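May, flower sorting, notebook

Started 9:40. Ognjen had the table up from yesterday so we only had to redo the camera check and home both arms. Left arm homed clean. Right arm complained about joint 4 again and came up fine on the second try. Arben wants to know every time it does that, so: once this morning, once after lunch.

Task as written on the Staklow sheet: pick a stem, put it in a tray, either arm, operator's choice. Flowers are the artificial ones from Kuusk. The goal for the set is 2,000 episodes. We were at 741 when I sat down.

Things that changed from last time:

Gripper closing force is down one step. At the old setting the leaves were getting creased and after a few dozen picks they stopped looking like leaves. Donnie thinks we should have left it and let the flowers wear, because worn flowers are data too. Fair, but we only have the one box and Kuusk is slow to ship.

Operators now pause before the first reach. Zihan asked for this. In the older episodes the recording starts with the arm already moving and the first few steps are hard to line up with the wrist views.

Resets are done by hand, and the person resetting should not be the person driving. When I drove and reset on my own last week I kept laying the stems the same way without meaning to, heads up and to the left. Haris spotted it when he plotted the start positions. Those episodes stay in but are tagged.

Crossed stems are still the hard case. If the gripper takes the upper stem near the crossing, the lower one comes along, and then the operator has to decide whether to shake it off or put everything down. Please put it down and pick again. Shaking looks bad in the wrist cameras and the policy copies it.

Hydrangeas: grip the stem, stay off the bloom. The petals close up around the fingertips and from the wrist view you can't tell if you are holding anything. Roses are easier, though the heads roll.

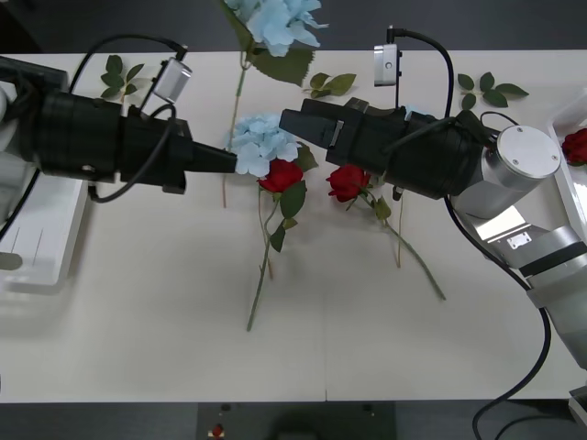
The other thing to settle is what happens when both arms want the middle of the table. Right now the two operators talk to each other, which works, but there is nothing in the data that says who yields. Zihan would like a rule: left goes first, right holds position until left has cleared. I would rather keep it free for one more session and see how the Clostora labels come out.

Also to do: the loose leaf sprigs have no entry in the label list. Ognjen has been calling them "green" and I have been calling them "filler". Use "leaf sprig" from now on, I'll fix the old ones.

Cable on the left arm wants a clip. Zuveck sent 2 with the mounts, in the top drawer I think.

Stopped at 4:15, drives copied, arms parked and powered off. Donnie drives next time, I reset.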